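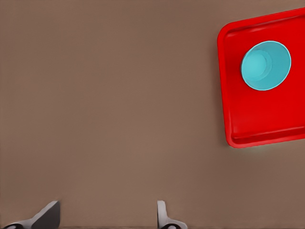 Lilton: estrategia por turnos para PC

Precio: 27 euros. Descarga directa, una sola licencia para todos los ordenadores de casa.

Llevo desde junio enganchado a Lilton y ya me tocaba escribirle la ficha como es debido, que la que había en la tienda era la nota de prensa traducida a toda prisa. Lo hace Trireck, el mismo estudio de Haltel (si jugaste a aquel, la interfaz te va a sonar muchísimo), y va de llevar una compañía de mercaderes armados por la costa de Norðdahl, un archipiélago con muy mala leche en invierno.

Los turnos son simultáneos: tú das las órdenes, el rival da las suyas y luego se resuelve todo de golpe. Al principio desespera – mandas tres barcos a un puerto y el otro ya se ha ido – pero cuando le pillas el truco no quieres volver a lo de mover una ficha y esperar. La campaña trae 69 escenarios, algunos de veinte minutos y otros que se comen la tarde entera. El de la helada lo he repetido no sé cuántas veces y sigo perdiendo el faro.

En multijugador admite hasta 10 personas, por correo o en directo. Yo prefiero por correo, un turno después de cenar y a dormir. 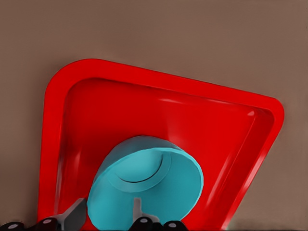 Danish Qureshi: a mí la campaña me encantó, pero ojo con la inteligencia artificial en difícil, que hace trampas con la niebla. Y el tutorial se queda corto, no explica el abastecimiento hasta el cuarto escenario.

Lo del abastecimiento es verdad. Mi consejo es leerse antes el capítulo de rutas del manual (viene en PDF, en español, bastante bien escrito) y empezar en normal. Con la niebla yo no he notado nada raro, aunque en difícil he jugado poco.

Requisitos: pide muy poquito, 800 MB de disco y una gráfica integrada de las normales. En mi portátil viejo va fino salvo en el mapa grande, donde los turnos tardan un poco en resolverse.

Incluye el juego completo, el editor de escenarios y el manual. La clave llega por correo electrónico al terminar la compra; si no la ves, mira en la carpeta de spam antes de escribirme.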